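Lecture 6 - Lost tracking in hand-held gripper recording
Course notes, W. Ondieki, 11/11/23

Last time we finished calibration. Today we study one fault from the Kalton set.

Of 323 recordings, 17 had a jump in the right gripper position. Anum Jatoi found them when the replay arm hit its joint limit and stopped. The log gave no error - the software kept the last good pose and then moved to the new one in a single step.

The cause was lost sight of the marker cube. Please remember: a missing pose must be saved as missing. Do not fill it with the old value.
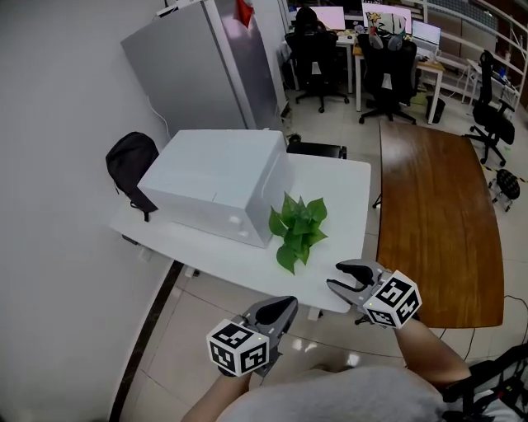 Fig. 6.2. Two grippers with marker cubes, right one open in front of the plant.

For homework, write the check which rejects a jump between two poses. Send it to Nusrat Marwat.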